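Garment Cell FAQ: Gripper Care and Setup
Maintained by Kiri Tuhiwai, Surmont
Last revised June 14, 2020

These are the questions we get most from people who look after a Jikura two-finger gripper on a cloth-handling cell. If yours is on the older Poojary mount, the pad and cable answers still apply, but the bolt pattern is different.

How often should I check the finger pads?

Every 1,047 cycles, or at the start of a shift if you don't log cycles. Run your thumb across each pad. If it feels slick, wipe it with a lint-free cloth and plain isopropyl alcohol. Don't use citrus cleaner. It leaves a film, and thin knits will slide right out.

When do I replace them?

At 2,110 cycles, or sooner if you see a nick on the contact face. Change both pads at the same time. A new pad across from a worn one closes off center and pulls the cloth to one side.

The gripper closes but the fabric drops. Where do I start?

Start with the closed position. Jog the arm clear of the garment, close the fingers all the way, and look at the tips from the wrist camera. You want no gap at the top. If there is one, redo the zero before you touch the force setting. Most people go straight to force and end up with two problems.

After that, open the fingers and check that both pads sit at the same height. Then bring the gripper up to the cloth slowly and watch where the fold lands.

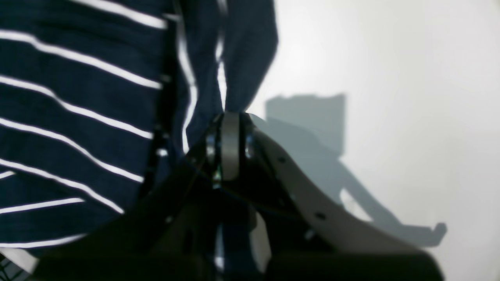
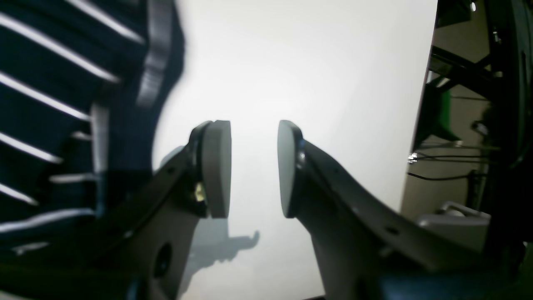 Striped cloth and a white surface, seen past the gripper

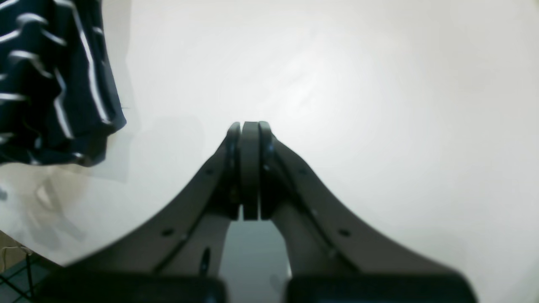 How do I redo the zero?

Put the arm in hold and open the Ukska panel. Go to Tool, then Fingers, then Home. Let the fingers close on nothing, wait for the current to settle, and press Set. Open and close them 6 times and read the position each time. If the reading wanders, stop and check the finger screws — a loose one will undo your zero by the end of the day.

Why do you test with striped fabric?

Stripes show twist. On a plain garment you can miss a rotated grip until the fold comes out crooked. Any dark knit with thin light lines will do.

Can I run the cell with the cables unclipped?

For a short test at low speed, yes. For anything longer, clip them. Leave enough slack for the full wrist turn and check by hand, with the drives off, that nothing pulls tight.

What force should I use?

Set it to 20 percent for jersey and light cotton and go up in small steps. Heavier fabric needs more, but if the pads leave a mark on the cloth you've gone too far. Write the final value on the card inside the cabinet door.

The wrist camera view looks washed out. Is that a fault?

Usually not. A white surface in front of the camera will do it. Lower the exposure until you can make out the weave, then save it under the current tool. Clean the lens first. Lint builds up there faster than you'd expect.

Do I need to recalibrate after a pad change?

Redo the zero, yes. The camera calibration can stay as it is unless you took the bracket off.

Where do I order pads and screws?

Use the parts form and give the serial number from the gripper body. The number on the controller is a different one. The next scheduled price update is in October.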